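Ticket 1484: Label printer drops off the network after lunch
Status: Resolved
Opened by: Lucie Poirier, Fortin front office

Hello everyone, and thanks in advance for your patience with me on this one. Our label printer (the Gesier, by the mailroom door) prints beautifully all morning and then goes offline a little after noon. The Wasora shipping screen says "waiting for device" and the jobs pile up behind it. If I turn the printer off and on again it behaves for the rest of the day, so it isn't an emergency, but we've had it happen 8 times now and the courier is getting a bit grumpy with us!

I've tried a new network cable, the other wall jack, and removing and re-adding the printer in Wasora. No change with any of them. I also put the question to the sticker crowd over in the shared workspace, as they print far more than we do, and they suggested looking at sleep settings.
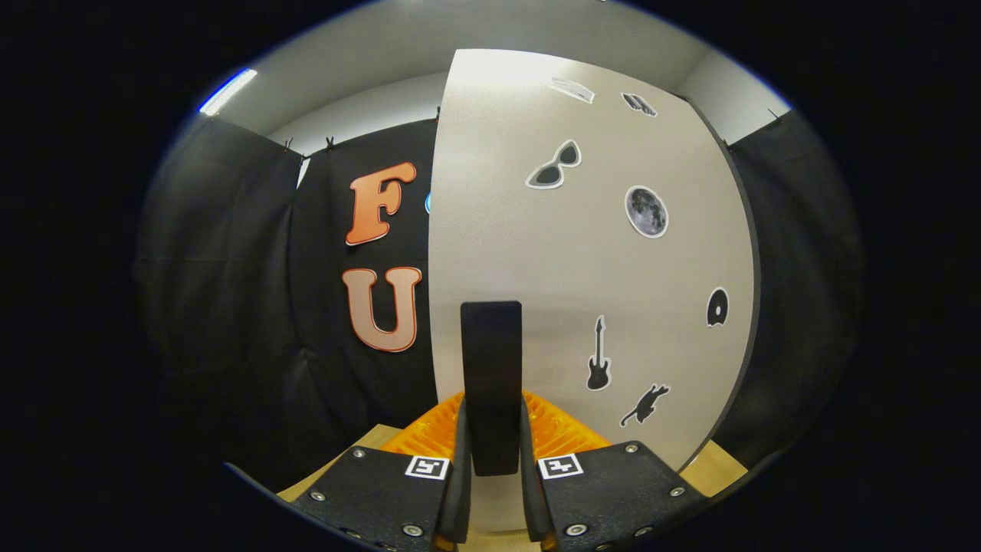
The shared workspace, with stickers on the light grey partition.

Reply from Clendetti support, 11:40 a.m.
Hi Lucie, lovely thorough notes, thank you. Your printer is picking up its address automatically and the lease runs out while it's asleep, so it wakes up with an address Wasora doesn't recognize. I've reserved a permanent one for it on our end. Could you please restart the printer once, then leave it alone through lunch and tell us how it goes?

Update from Lucie
Restarted it as asked and we've now had almost 7 working days without a single dropout. I'm delighted, and so is the courier. Please go ahead and close this, and have a good December, all of you.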